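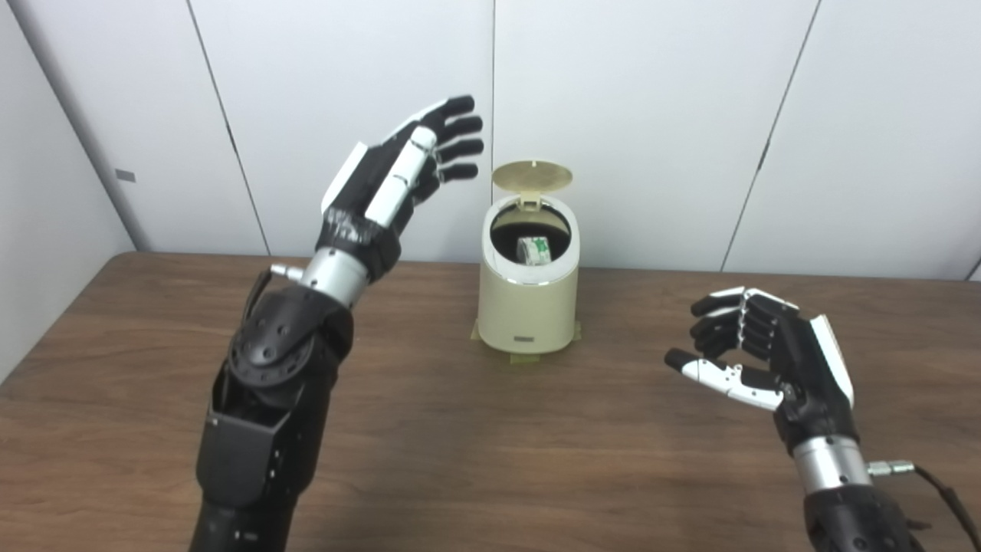
Brinora Handling Rules for Two-Handed Robots
Progress report to the Plondley Fund, second period
Monday, April 30, 2018
Prepared by Kibet Shemweta, project lead

1. Purpose of the report

This report covers the work done since our last report in November. The Fund asked us for two things: a first full draft of the working rules for tabletop tasks with two robot hands, and a trial of this draft in at least one laboratory that did not write it. The draft is finished. The trial was done at Mirani and is still going on at Urnitz.

2. What the draft contains

The draft is now 2 parts. Part A is for the people who operate the robot and Part B is for the people who keep the records. In the earlier version these were mixed, and the operators told us they did not read past the third page. Kai-wen Chu made the division and rewrote Part A in shorter sentences.

Part A begins with the state of the table. Before each session the operator must name the object, put it in its start position and write down the state of every moving piece of it. For an object with a lid this means open, closed or between. We had many records where the lid was not mentioned at all, and later it was impossible to say if the task was "open" or "close".

After this come the rules for the arms. Both arms go to the agreed ready position before any person reaches over the table. Cables at the wrist are checked by hand at the start of the day and again after any stop. Tape on the wrist or hand is allowed, but it must be written in the log with the date, and it is inspected together with the cables. We discussed for a long time if tape should be forbidden. Mudassar Bangash was in favor of this, and his arguments are kept in the notes to the draft. In the end we decided that a rule which every laboratory would break in the first week is a bad rule.

Part B tells how to name the sessions, how to mark a failed attempt and who can delete a record. A failed attempt is kept. This was already the practice at Mirani but it was not at Urnitz, where they had the habit to remove the failures on the same evening.

3. The trial

Our plan was 300 sessions under the draft rules. The number completed is 349, and all of them have a session sheet. Of these, 130 used household objects with a lid or a door, and the others used objects without moving pieces. Shazia Khattak read every sheet and marked the places where the operator did something different from the text.

The most common difference was the ready position. The draft said "both hands open, palms facing in", and the operators often left one hand half closed from the previous task. They did not see this as a mistake. When Shazia asked them, they said that "open" was clear for a gripper with two fingers but not for a hand with a thumb. We agree with them. The new text will show the ready position with a drawing for each hand, left and right separately, and will give the thumb its own line.

The second difference was about what is inside a container. Our text speaks about the object and forgets its contents. If a bin has something in it at the start, this changes the task, and it must be on the sheet. Kobina Addo has written a short rule for this and the operators at Mirani are already using it.

The stop rule was followed well. Any person in the room may call a stop, without giving a reason, and the reason is written afterwards. We would like to keep this rule exactly as it is.

4. Problems and delays

The translation of Part A for the second site is late. The first translator used different words for "pause" and "stop" in different places, and in a safety text we could not accept this. We have made a list of fixed terms and the work was started again – the cost is inside the present budget.

We also planned to compare the draft with the general safety rules of each host building. For Mirani this is complete. For Urnitz we are waiting for the building rules, which are being revised by the host.

5. Next period

Kai-wen Chu will finish the new version of Part A with the drawings. Kobina Addo will add the rule on contents to both parts and change the session sheet. Mudassar Bangash will visit Urnitz to watch the sessions there, mainly to see how the cable check is done in practice. Shazia Khattak will prepare a summary of the trial sheets that can be shared outside the project.

We ask the Fund for one decision. The drawings were not in the original plan, and we would like to move the unused part of the travel money to pay for them. The total amount does not change. A short budget note is attached – please send your answer to Kibet Shemweta.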